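**Skandlow publishes first results from its household and shop-floor chore trials**

JANBERG, August — Skandlow has released the first results from Zolutard, its programme to find out which everyday chores a robot arm can be trusted with today. The short answer is a few of them, slowly, with a person close by.

The programme ran 504 attempts across 5 chores: picking up and putting away small objects, sorting stock into trays, folding tea towels, loading a dishwasher rack and wiping down a counter. Putting away small objects came out best, with 85 per cent of attempts finished without help. Tea towels came out worst. The arm could lift a towel by one corner but seldom found the second, and most attempts were stopped by the operator.

"People ask us when they can have one at home," said Shazia Malik, who leads the trials. "I tell them it depends on the chore. If you want blocks put back in a box, we are fairly close. If you want the washing done, we are a long way off."

Speed is still a problem. A full tray of mixed stock took the arm almost 260 seconds to sort. Shop staff at Maluleke, the retail chain that lent its stockroom for part of the work, did the same tray in well under a minute. Skandlow has left the slow runs in its published figures.

The trials also showed how much depends on the room. Results dropped when objects were pushed up against each other or when the lighting was changed between attempts. Glossy packaging gave more trouble than plain shapes, and the team has not yet found a fix that holds up outside the test room.

Babar Sandhu, operations manager at Maluleke, said the chain had no plans to put arms on the shop floor this year. "We would look at it for overnight sorting, where the time matters less," he said. "It would have to go a whole shift without somebody being called over. It can't do that yet."

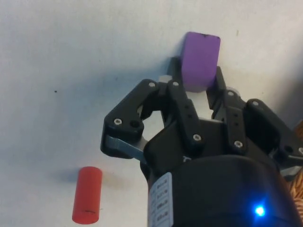
**Skandlow Handling and Grasping Team, Janberg**

Simple shapes on a plain white tabletop, such as a purple cube and a red cylinder, are used for the basic reaching and gripping work. The team moves on to packets, cutlery and cloth once a gripping method is steady on these.

The next round of Zolutard will repeat the dishwasher and towel chores and add one new job, clearing a table after a meal. Skandlow will publish those results in the same form, with failed attempts included.

**Notes to editors**

An attempt counts as finished only if no person touches the arm or the objects. The full results table is available from the Skandlow press office on request.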